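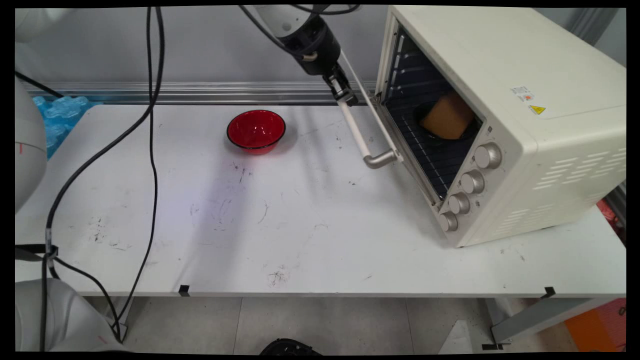

Can you warm up cake in a toaster oven without drying it out? Keep the heat low, keep the time short, and take it out before you think it's ready.

I have been reheating cake this way since May, when the microwave quit. I didn't replace it. The microwave always left my sponge cake hot in the middle and rubbery at the edges, and the counter space was worth more to me. The toaster oven was already there and it does the job, with a few adjustments.

The first one is the dish. I used to put slices on a sheet of foil right on the rack, and the bottom would sag between the wires. A round dish fixed that. Mine is black, and dark dishes brown the underside faster than shiny ones, so I had to turn the heat down from what I was used to. If you have a light-colored dish, you may need another minute or so.

The second is the rack position. I keep it in the middle. On the top rails the surface of the cake gets too dark, and a plain sponge has no frosting or crust to protect it. My cousin Leonora Estrella likes hers that way and calls it cake toast. She eats it with butter. I've tried it and it's fine, but it's a different snack.

For time, I go by the cake. A piece straight from the fridge needs nearly 20 minutes at the lowest setting. One that has been sitting on the counter needs about half that. I check by pressing the top with a finger. If it springs back and feels warm, it's done. I don't preheat for cake, though I do for anything with cheese on it.

Then there is the door. On a drop-down door like this one, the glass opens toward you and the handle ends up well out over the table, so I leave space in front and don't park anything there. I set a bowl off to the side, where I can get to it without reaching across the door. I like a bowl for warm cake more than a plate — it holds the crumbs, and you can pour a little milk or custard over the top. Danjuma Tijani, who I used to work with, pours coffee over his.

The cake I make most is the orange sponge from the Lumbao church cookbook, with 2 changes: less sugar, and the zest goes in with the eggs. It stays good for three days wrapped up. After that even the oven won't bring it back, and I cut it into cubes and dry them out for trifle.

Cleaning is simple if you don't wait. I let everything cool, pull the rack, and tip the crumbs into the trash. The dish gets hot water and a soft sponge. Baked-on sugar comes off after a soak in baking soda and water.

Next I want to try the same low setting on cornbread. Cherry Mae Belmonte left a comment last time saying she puts a damp paper towel under the lid of a covered dish and takes it out before heating, and I have half a pan left to test it on.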